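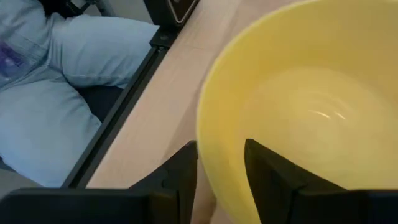
Baltasar Yáñez
Soak it overnight before you do anything clever. My own big yellow bowl smelled of onion for most of February, and baking soda with warm water got it out by morning.

Clatska
posted 07/06/2020
Mine smells of curry and I serve fruit salad in it. Guests have remarks. I've tried dish soap, lemon, and leaving it on the table to think about what it's done. Any ideas short of a new bowl?

Mistow
Vinegar, one part to four of water, then rinse until you stop smelling like a pickle yourself. Keep it off the wood.

Gurnano
buy a second bowl, call it the curry bowl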